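Pruvville tool library adds ceramics and small-parts table to April program

The Pruvville tool library will open a fourth work surface to members in April, set aside for small dry work: sorting, test fitting, sanding of small blocks by hand, and the finishing of glazed pieces that have already been fired. The surface goes by the name Pinto, after the street the library was on before its move, and it joins the three benches already listed in the member handbook.

Members have asked for a clean table since the move. The existing benches carry vises and are used for sawing and planing, which leaves grit on the tops. Grit scratches glaze, and it gets into paint. According to Vega Peñalver, who schedules the benches, most of the refused bookings over the winter were for work that needed no vise at all.

"People wanted to put a pot down and not have it pick up sawdust," Peñalver said. "Or they wanted to lay out a set of blocks and check them against each other. We were giving them a bench built for hand planes."

The new table is white and is used with a dark gray mat. The mat has a textured face, which keeps small parts from sliding when they are set down or turned over. It also gives a steady background for checking edges and paint. Light-colored chips and dust show up on it at once, and the rule is that the mat gets brushed off at the end of each session and shaken out at the door.

Bookings run in blocks of 30 minutes, up to a limit of 3 blocks per member per visit. The table is open until 7 in the evening. Members under 16 need an adult at the table, as on the other benches. There is no extra fee.

Work allowed at the table is set out in a one-page sheet kept with the bench log. It covers hand sanding with fine paper, gluing with a scrap sheet underneath, painting of small wooden parts, waxing, felt pads for the feet of pots and bowls, and measuring. Power sanding is not allowed. Neither is raw clay, which the library sends to the Sodden room on the lower level, where the floor has a drain and the sink has a trap.

The split between the two rooms has caused some confusion, and the sheet tries to settle it. Unfired clay, slip and liquid glaze go to Sodden. Anything fired can come upstairs. A pot that has been fired once but not glazed may be brought up for sanding of the foot only, and the dust has to be taken up with a damp cloth. Dry brushing of clay dust is banned in the whole building.

Unai Palacios, who wrote the sheet, said the rules on fired work come from problems with the old setup. Pots were being set down directly on the bench tops, and unglazed foot rings left marks. With the mat in place a pot can stand on the table without a pad, though Palacios still asks members to lift pieces and not drag them. A ring of unglazed stoneware will cut a groove in most mats if it is turned under load.

The first regular use of the table will be block finishing. The library lends out sets of wooden building blocks through its toy shelf, and the sets come back with dents, lifted paint and rounded corners. Until now the repairs were done at home by whoever had time, with uneven results. Colors did not match within a set, and some blocks had been sanded so far down that they no longer stacked flush with the others.

Under the new method each block is checked for flatness first. It is placed on a level surface and pressed lightly at each corner. If it rocks, the high face is rubbed on fine paper fixed to a flat board, in straight strokes, with the block turned end for end partway through. Corners are broken lightly and left otherwise square. Paint goes on in thin coats, one face at a time, and the block is left on its unpainted side to dry.

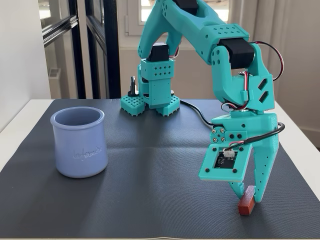

Red has been the hardest color to keep even. The old stock was bought in small cans over several years, and the shades drifted. The library has now moved to a single water-based paint sold under the name Hukura, in 6 colors, and each can is logged with the date it was opened. Blocks that need only a touch-up are left until a full face can be done, as patches tend to show once the sheen has settled.

Rectangular blocks are being done ahead of the arches and cylinders – they are the most used, and they are the simplest to hold flat against the paper. Palacios expects the arches to take longer, mainly on the inside curve, where the paper has to be wrapped over a dowel of the right size.

Glazed pots will share the table but not the session. Peñalver has put painting and ceramics in separate blocks, with a gap between them so that the mat can be cleared and brushed. Members finishing a pot should bring their own felt and adhesive. The library keeps a small stock of cork sheet for larger pieces.

Two things are still undecided. One is storage for wet work, since painted blocks cannot be left on the table between bookings. A rack on the side wall has been suggested, but it would stand close to the door, where the draft carries dust. The other is lighting. The ceiling lamps are warm in tone, and some members have found that colors matched in the evening look different by daylight. A lamp with a more neutral tone is being priced.

Bookings are made at the front desk or by phone. New members need to complete the general bench introduction before using any of the surfaces, including this one. The introduction takes place at the start of each evening session and must be booked separately.

Comments

dovetail_m
Is the 3-block limit per visit or per day? I usually drop in at lunch and come back later on.

V. Peñalver
Per visit. If the table is free when you come back, you can sign up again at the desk.

Greta
Good to see the foot rings mentioned. I lost the edge of a nice walnut board to somebody's planter. Will there be a mat for the other benches as well, or only Pinto?

oldplane
Fixing the paper to a flat board is the right way to do it. I would add that the board itself should be checked now and then. Ours at home had a hollow in the middle and every block came out with a slight crown.

Greta
Float glass works better than board for that, if the edges are taped.

k.r.
Can resin pieces be sanded at the table if it is all by hand? The sheet only lists wood and fired ceramics.

U. Palacios
Not for now. Wet sanding of resin can be done in Sodden, at the sink. I will add a line to the sheet.

Contact | Membership | Bench log | © Pruvville Tool Library. Text may be reprinted with credit. | Back to top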